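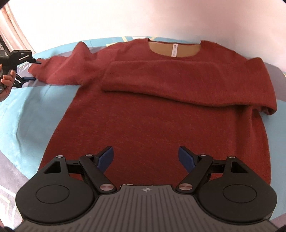

Dark red sweater, back side up, one sleeve folded in.

Tendine Fabric Shaver, corded model
Reviewed and stocked by Bresach Home Goods
Price: $30
Page last updated Oct 20, 2019

We were not in a hurry to carry another fabric shaver. Most of the ones we have tried over the years are the same little fan behind the same metal screen, sold in a different color every fall. The maker's sheet for this one says it "restores knitwear to like-new condition." It doesn't. It cuts pills off the surface, and if you are careful it does that fairly well.

What you get
One shaver, one spare blade, a brush that is too small to be much use, and a 71-inch cord. No case. The lint cup twists off and holds less than you'd like. On a badly pilled cardigan you will be emptying it several times.

Why corded
Battery shavers slow down as they drain, and a slow blade tugs. Lionel Nuttall, who does our returns, says weak batteries were the complaint he heard most about the Erus we used to sell. The Tendine runs at one speed and keeps it. You do have to work near an outlet.

What the box claims
"Safe on all fabrics." We would ignore that. Keep it off lace, loose crochet, mohair and anything with a raised cable pattern. Merino and cotton blends came through fine in our tests. Brushed and fuzzy knits are a harder call, as the shaver can't tell a pill from the nap the sweater is supposed to have. Use the high guard, try a spot inside the hem, and stop if it starts to look bald.

"Whisper quiet." No. You can talk over it if you raise your voice.

"Blades last for years." We ran one on store samples and it was dull after 22 garments. Replacement blades are sold in pairs, item 239. They also fit the older Mujić shaver, whatever the Mujić packaging says.

How to use it
Lay the garment flat on something firm. A bed works in a pinch but the mattress gives, and you will press harder than you should. Smooth out the wrinkles first. Small circles, light pressure. Go around seams, labels and cuffs. Unplug before you open the cup.

Should you buy it?
If you own one good coat and two sweaters, a plain sweater comb costs less and will last longer. Merike Ozoliņš at our front counter still uses hers and won't switch. If you have a closet full of pilled school cardigans, the Tendine will save you an evening.

Returns accepted unused, in the box. The two-blade refill is out of stock until November.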